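Arm first or gripper first?

tottering_kettle
We've got nearly 200 quid a month for the kitchen project and I'm stuck on what to buy first. I reckon a decent gripper, going by this shaker grab over the pie.

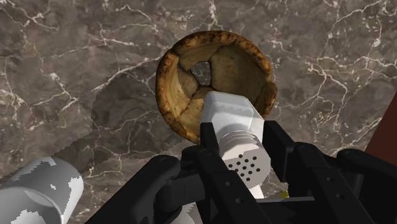 Re: Arm first or gripper first?

Mahasneh50
Disagree! Sim hours first, hardware in November. Fadwa Tawfik budgeted 3 spare sets of fingers at Ondeo and they're still in the drawer.

tottering_kettle
Hmm, but I do want to know the reach before I order a worktop.

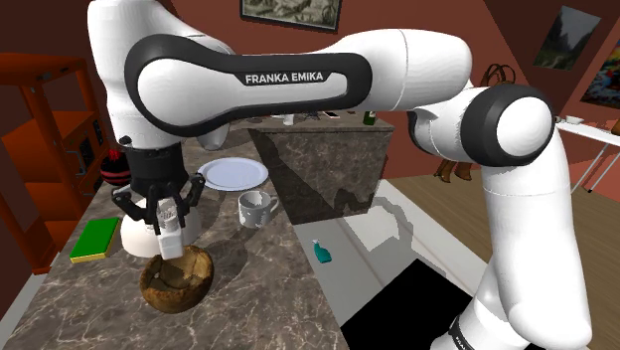 Franka over the counter, sponge and coconut shell below

Mahasneh50
Get the worktop quote from Fekov then, and leave the gripper.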